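Studierende sammeln Greifdaten mit Handgreifern

Projektkurs Robotik an der Hochschule Nilsuwan geht in die zweite Phase

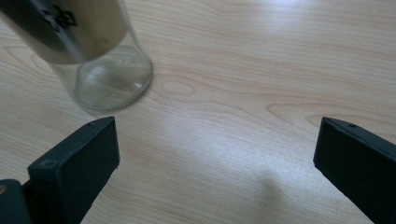 Aufgabenstellung

Der Projektkurs Robotik der Hochschule Nilsuwan hat im Juni mit der Aufnahme eigener Trainingsdaten für den Wettbewerb Sakex begonnen. Gefordert ist dort das Aufnehmen und Umsetzen von Alltagsgegenständen auf einer Tischfläche. Die Demonstrationen werden von Hand ausgeführt: Die Studierenden führen einen Parallelgreifer mit zwei schwarzen Fingern und aufgesetzter Kamera, aufgezeichnet werden Bildfolge, Lage und Öffnungsweite. Aus diesen Daten wird anschließend die Steuerung für den Roboterarm gelernt.

Zum Objektsatz gehören auch Flaschen aus Klarglas. Sie gelten im Kurs als schwierigste Klasse, weil die Tischmaserung durch den Flaschenboden hindurch sichtbar bleibt und Reflexe auf der hellen Oberfläche die Kontur stören. Bei Flaschen mit dunkler Banderole orientiert sich das Modell bislang überwiegend an dieser und setzt den Griff zu hoch an. In den neuen Aufnahmen wird deshalb auch die gekippte Lage berücksichtigt.

Umfang und Ablauf

Beteiligt sind 4 Gruppen. Jede Gruppe liefert 400 Demonstrationen ab, verteilt auf 2 Beleuchtungssituationen. Eine Demonstration beginnt mit geöffnetem Greifer und endet nach dem Absetzen des Objekts. Abgebrochene Versuche werden nicht gelöscht, sondern gesondert gekennzeichnet – sie gehen in die Auswertung der Fehlgriffe ein. Für die Ablage und Versionierung der Daten nutzt der Kurs die Software Dondeck, die aus einem früheren Studienprojekt hervorgegangen ist.

Die Fingerpaare wurden in der Lehrwerkstatt gefertigt. Nach den ersten Probeläufen wurde die Kalibrierung der Öffnungsweite überarbeitet, da die Werte zwischen den Geräten voneinander abwichen. Vor jeder Aufnahmereihe ist nun eine Referenzfahrt mit vollständig geschlossenen und vollständig geöffneten Fingern vorgeschrieben.

Weiteres Vorgehen

Das Training beginnt nach Abschluss der Datenprüfung. Die Vorrunde von Sakex findet in Hosodthorpe statt, gewertet werden Erfolgsquote und Taktzeit. Welche Gruppe ihre Steuerung dort einsetzt, entscheidet ein interner Vergleich am Ende des Semesters. Der Datensatz soll danach den folgenden Jahrgängen zur Verfügung stehen.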